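Skesico: cómo se llama en cada casa aquello en lo que bebemos
Versión 3 del vocabulario. Ficha de datos y guía de uso
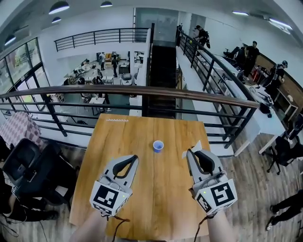
Una lectora de la versión anterior nos escribió que en casa de sus abuelos el pocillo era solo para el café y que servir agua en él se consideraba casi una falta de respeto, y preguntaba por qué la entrada "pocillo" decía simplemente "taza pequeña". Tenía razón. La definición se había recortado al pasarla a la tabla y por el camino se perdió justo lo más sabroso. A raíz de su mensaje repasamos todas las entradas y añadimos el campo uso, que es la gran novedad de esta versión y la que más ilusión nos hace.

Qué es

Skesico es una colección de palabras del español hablado para nombrar recipientes de beber y de servir: vasos, tazas, jarras, jarrillos, cuencos, botijos, porrones, cantimploras y todo lo que se les parece. Cada registro recoge una palabra tal como la dijo una persona, el lugar donde la aprendió, lo que según ella significa y, cuando la hay, una frase en la que la usaría. Es un vocabulario doméstico, de cocina y de sobremesa, con sus contradicciones intactas.

Nos entusiasma porque estas palabras se mueven muchísimo. Un vaso alto puede llamarse de una manera en una casa y de otra en la de enfrente. "Tazón" y "bol" conviven en el mismo armario sin que sus dueños se pongan de acuerdo en cuál es cuál. "Jarra" puede ser la de la mesa, con agua para todos, o la de cerveza que se bebe uno solo. Y luego están los diminutivos, que dan para una tesis: un vasito no siempre es un vaso pequeño, a veces es un vaso ofrecido con cariño ("¿te pongo un vasito?") y del mismo tamaño que los demás.

De dónde salen los datos

La base son los cuadernos Gallardo, un conjunto de libretas de campo escritas a mano que nos cedieron para su transcripción. Cubren 57 localidades, casi todas pequeñas, con una letra clara al principio y bastante más apretada hacia el final de cada libreta, cuando se iba acabando el papel. A eso se suman las respuestas al formulario abierto de nuestra página, que fueron llegando sin orden y con una generosidad enorme: gente que contestaba una pregunta y dejaba debajo la receta del ponche.

La transcripción se hizo a doble mano. Dos personas leían la misma página por separado y después se comparaban los textos. Cuando no coincidían, la lectura quedaba marcada con "dudosa" en el campo nota y ahí sigue, a la espera de que alguien con mejor ojo o con familia en la zona nos eche un cable. Para la comparación usamos Brillis, una herramienta interna muy modesta que alinea líneas y colorea diferencias. No hace falta para utilizar los datos y no se distribuye con ellos.

Contenido de la carpeta

voces.csv: la tabla principal, una fila por testimonio.
lugares.csv: lista de localidades con su provincia o departamento y su país.
variantes.csv: relaciones entre formas que consideramos la misma palabra (por ejemplo, "búcaro" y "búcaru").
LEEME.txt: este documento.
licencia.txt: condiciones completas de reutilización.

Todos los archivos están en UTF-8, con punto y coma como separador y comillas dobles en los textos que lo necesitan. Si al abrir la tabla aparecen eñes rotas, el programa está suponiendo otra codificación; basta con indicarle UTF-8 en el cuadro de importación.

Campos de voces.csv

La tabla tiene 6 campos.

voz: la palabra tal como se oyó o se escribió, en minúsculas. No se corrige la ortografía. Si alguien escribió "baso", dice "baso", y la forma normalizada se busca en variantes.csv.

lugar: código de la localidad, que remite a lugares.csv. Corresponde al sitio donde la persona aprendió la palabra, que puede no ser donde vive.

definicion: lo que significa, con las palabras del informante siempre que fue posible.

uso: para qué se emplea, en qué momento, con qué bebida, quién lo usa en casa. Es el campo nuevo y todavía tiene huecos.

frase: un ejemplo. Algunos son una maravilla y recomendamos leerlos seguidos, de un tirón, con calma.

nota: observaciones de la transcripción, dudas de lectura, avisos.

Un registro de muestra

voz: jarrillo
lugar: AND-sierra
definicion: vaso de metal con asa, para el agua
uso: colgado junto a la tinaja, lo cogía cualquiera que entraba
frase: "Enjuaga el jarrillo antes de dárselo a tu tío."
nota: (vacía)

Otro, más peleón

voz: caneco
lugar: CAR-costa
definicion: vaso grande o cubo chico, depende
uso: para el café de la mañana; también para bañarse
frase: "Bótale el agua al caneco y tráelo."
nota: dudosa la última palabra; podría ser "déjalo"

Nos gusta especialmente ese "depende". Hay bastantes en la colección y hemos resistido la tentación de resolverlos. Quien pregunta por el nombre de una vasija suele recibir una negociación: de qué tamaño, con asa o sin ella, para los niños o para las visitas. Las respuestas recogen esa conversación hasta donde cabía en el renglón.

Para qué puede servir

Para clase, desde luego. El profesorado de lengua que ha probado la tabla nos cuenta que funciona de maravilla como arranque: se pide a los alumnos que pregunten en casa, se traen las palabras al día siguiente y se buscan en la lista. Aparecen abuelas de medio mundo en una sola mañana.

También para quien escribe ficción y quiere que un personaje pida agua como la pediría en su pueblo, para traductores atascados con un "mug" que no es exactamente una taza, para aficionados a los mapas de palabras y para quien simplemente disfrute leyendo listas. Hay lectores de listas, somos bastantes y nos reconocemos enseguida.

Para qué no sirve tanto

No es una muestra equilibrada. Las localidades de los cuadernos pesan mucho más que las del formulario, y el formulario lo contestó sobre todo gente que ya tenía interés por el tema. Calcular con esta tabla qué proporción de hablantes dice "vaso" y cuál dice "copa" sería engañarse.

Tampoco hay datos de edad ni de sexo de los informantes. En los cuadernos aparecen a veces, de forma irregular, y preferimos dejarlos fuera por discreción. Se retiraron además los nombres propios de las frases de ejemplo y se cambiaron por parentescos ("tu tío", "la vecina", "mi comadre"), lo que explica que en esta colección todo el mundo parezca familia.

El español americano está peor cubierto de lo que querríamos. Hay zonas enteras con un único testimonio, y de Guinea Ecuatorial, Filipinas y las comunidades sefardíes apenas tenemos nada. Cualquier aportación de esos lugares nos alegrará la semana.

Cambios respecto a la versión 2

Se añade el campo uso.
Se separan "botijo", "búcaro" y "pipo", que antes figuraban como simples equivalentes. Varios informantes los distinguen por el asa o por el barro.
Se corrige la entrada "chato", que aparecía solo como adjetivo.
Se recuperan las definiciones recortadas, "pocillo" incluida.
Se eliminan filas duplicadas que venían de haber transcrito dos veces la misma libreta.
Los códigos de lugar pasan a llevar guion. Quien tenga programas hechos sobre la versión antigua tendrá que adaptarlos, lo sentimos.

Preguntas que nos llegan mucho

Se puede enviar una palabra inventada en la familia. Por supuesto que sí. Tenemos "el glugú", "la bebedera" y un "tragolín" que nos tiene enamorados. Van con la nota "familiar" y no se mezclan en los recuentos de variantes.

Se aceptan palabras de otras lenguas cuando se usan hablando español. El catalán, el gallego, el euskera, el quechua y el guaraní asoman por toda la tabla, y borrarlos dejaría una cocina bastante triste. Basta con decir en qué conversación sale la palabra.

Los platos y las ollas quedan fuera por ahora. La frontera nos ha costado discusiones largas (¿el cuenco del caldo se bebe o se come?) y al final decidimos que, si alguien se lo lleva a los labios, entra.

Cómo colaborar

El formulario de la página sigue abierto. Pide la palabra, el lugar donde se aprendió, para qué se usa el recipiente y una frase. Si no se sabe escribir la palabra con seguridad, se pone como suene y ya está, eso nos ayuda más que una forma corregida a ojo. Las frases largas son bienvenidas.

Para correcciones de los cuadernos conviene indicar la fila y la lectura propuesta. Revisamos las propuestas en tandas, así que puede pasar un tiempo hasta que aparezcan en la tabla pública.

Licencia y cita

Los datos pueden copiarse, modificarse y redistribuirse, también con fines comerciales, siempre que se mencione la procedencia. Las frases de ejemplo deben citarse completas o señalando el corte.

Forma de cita recomendada: Skesico, vocabulario de recipientes de beber, versión 3. Ediciones Cotley, 7 de julio de 2021.

Pendiente

Repasar las lecturas dudosas de la letra P, que son muchas.
Decidir qué hacemos con "culín", que unas veces es la bebida y otras lo que queda en el fondo.
Completar el campo uso en las filas de la costa.
Añadir grabaciones de las frases, si encontramos dónde alojarlas.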